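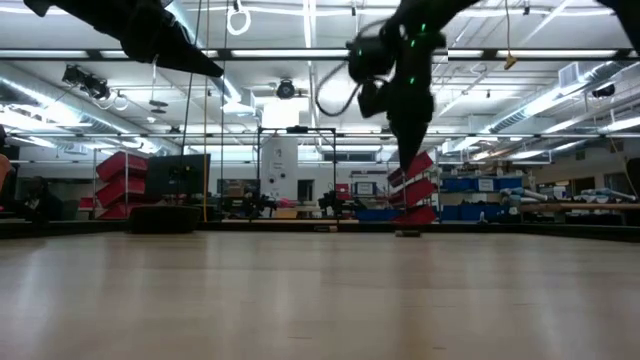 Recetario oral de Hurnville

Bienvenidos, y gracias por asomarse. Este repositorio guarda las transcripciones de recetas caseras que hemos ido recogiendo entre familias de Hurnville y de los pueblos vecinos, contadas de viva voz y pasadas a texto con toda la paciencia de la que somos capaces. Son 1,208 recetas en la versión actual, entre guisos, panes, conservas, dulces de fiesta y algún que otro remedio para el catarro que se coló porque la persona que lo dictaba insistió mucho (¡y cómo íbamos a decirle que no!).

Qué contiene

La carpeta recetas guarda un archivo de texto por receta. La carpeta voces tiene las fichas de las 401 personas que participaron, con el pueblo, la década de nacimiento y el idioma en que aprendieron a cocinar. En glosario están las palabras locales, que son muchas y muy bonitas, y que a veces cambian de significado de una calle a otra: lo que en Hurnville es un puñado, en Skemidville es bastante más, y de eso hemos tenido discusiones larguísimas.

Los campos de cada receta

titulo: el nombre tal como lo dijo la persona, sin corregir.
ingredientes: una línea por ingrediente, con la cantidad en sus propias palabras.
preparacion: el relato completo, con sus rodeos.
ocasion: boda, vendimia, domingo, enfermo en casa o vacío.
variante_de: el código de otra receta, cuando la familia reconoce el parentesco. Una receta puede tener hasta 4 variantes enlazadas.

Cómo se transcribió

Negin Shokri y Kidus Lemma escucharon las grabaciones y escribieron la primera versión. Después, Rostam Bagheri repasó cada texto con la familia, siempre que fue posible, y allí salieron cosas estupendas - una señora de Havano añadió de memoria el paso del reposo, que se le había olvidado por completo el primer día. Las medidas no se han convertido a gramos. Sabemos que para quien quiera analizar los datos es un fastidio, pero «harina, la que pida» es la cantidad que nos dieron y así se queda.

Cosas que conviene saber

Hay muchos más dulces que platos de verdura, y eso dice tanto de nuestras preguntas como de las cocinas. Las recetas de Havano se recogieron casi todas en octubre, de modo que abundan el membrillo y la calabaza. Dos cuadernos de la familia Bahrami están copiados de papel y no dictados; llevan la marca fuente_escrita para que se puedan apartar sin trabajo.

Uso y correcciones

Pueden leer, cocinar, copiar y compartir las recetas citando el recetario. Para publicarlas en un libro a la venta, escriban antes a Afshin Moradi, que se pondrá en contacto con las familias. Si encuentran una errata o reconocen el plato de su abuela con otro nombre, abran una incidencia con el código de la receta y cuéntennos cómo se hacía en su casa, con calma y con todos los detalles que quieran.

Última revisión: 16 de junio de 2018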